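Chapter 6
Operating a Control Panel

Chapter Goals
After completing this chapter, the student will be able to:
Name the common devices found on a cabinet door.
Tell a pilot lamp from a push button and a push button from a selector switch.
Plan a single switch task for a robotic hand and record the result.

6.1 The Panel as a Work Site

In Chapter 5, student teams programmed a hand to grasp loose objects on a bench. The panel task differs in one respect: every target is fixed to a door, and the hand must come to it. The Kellville course uses this task as its second graded project. Teams of up to six students share one robot and submit one logbook.

Before any motion is planned, each team prepares a panel map. The map lists every device by row, beginning at the top left, and gives its type, its color and its state at the time of the survey.
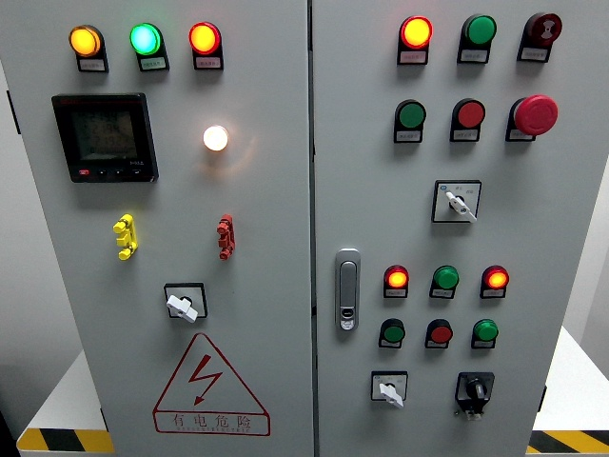 Figure 6.1 Control cabinet doors with pilot lamps, push buttons, selector switches and emergency stop.

A lamp reports a condition and is never a target. A push button is pressed along a straight line. A rotary switch must be turned, and the angle of its lever is to be written on the map before and after each trial. The emergency stop is marked on the map in red and is left out of all practice runs unless the instructor directs otherwise.

Students shall treat the warning triangle as binding. Doors remain closed during all exercises in this chapter.

6.2 Approach and Contact

The approach is divided into two stages. In the first, the arm brings the hand to a waiting point in front of the chosen device.
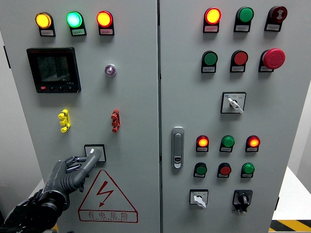
In the second, the index finger is extended, the other fingers are curled out of the way, and the hand moves forward at reduced speed until contact is made. Teams should check that neither the thumb nor the wrist will strike a neighboring device.

The team led by Guadalupe Villalobos and Damián Salinas completed 102 trials under this procedure. Their logbook, reprinted in Section 6.5, shows that most missed contacts came from a poorly chosen waiting point. Each team is required to complete 12 trials before requesting an evaluation.

Review Terms
pilot lamp, push button, selector switch, panel map, waiting point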